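Bench notebook, Onham room
8/27/22

Started on the box of network gear from the Drurov office today and I am having a great time with it. Old routers, switches, little converters, all headed for a second life if I can work out what each one is. The plan with Orest is to have the first shelf sorted and labeled by the end of September, and after this morning I think we can beat that.

Got the table set up before anything else. I pulled the curtain across behind it, which cuts the glare off the window and makes the whole corner nice and soft to work in. Why did I not do this months ago! Pale table plus dark plastic means every scratch and sticker jumps out at you. The top still has its scuffs and specks. I went over it with the blue cleaner and then with rubbing alcohol, and a few of the marks are in there for good. Not worrying about them.
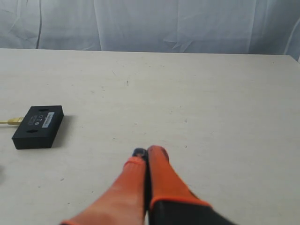 Black box at the left side of the table, curtain drawn behind.

Order of work, so I stick to it on the next ones:

Look over the top and sides first, note cracks and missing feet.
Turn it over and copy the label by hand before plugging anything in.
Match to a power supply from the Rakico bin. Read the voltage twice.
Power up, wait 5 minutes, write down what the lights do.
Factory reset, then shelf or scrap.

The underside is my favorite part (I know, I know). So much gets packed in back there. You get the barcode, the small print, the little house symbol, a round certification mark, and all of it on a piece of plastic most people never look at after the first day. I want to start a page at the back of this book for the symbols, with a sketch of each and what it stands for. If anybody has a good chart, please stick it in.

Keyhole slots too. With a slot on the back we can hang a unit on the pegboard while it runs its test and keep the table free for the next one. Need to measure a few and see if the spacing fits our hooks. If it does I will cut a proper board for it, 7 positions, with a power strip along the bottom.

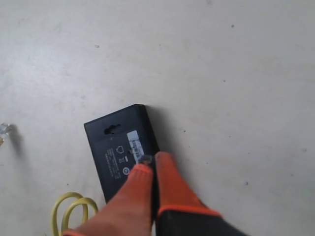 Illia Hrytsenko thinks the pegboard is a fine idea but wants the labels copied before a unit goes up, as you can't read the back of something once it is hanging with its back to the wall. He would also like a paper tag on the front with our own number on it. Fair point, and easy to do. Tags will start at 137, where the old Hrytsenko list stopped.

Small print: the desk magnifier helps, but a flashlight held low from the side does even better with light gray lettering on black. Tilt the unit until the letters pop. Zeros and letter O are still a pain. Put a slash through zeros in the log, everyone, please.

To get: string tags, 2 fine markers, more hooks in the long size.

Left for next time: measure slot spacing, sort the Rakico bin by plug size, ask Orest where the label tape went.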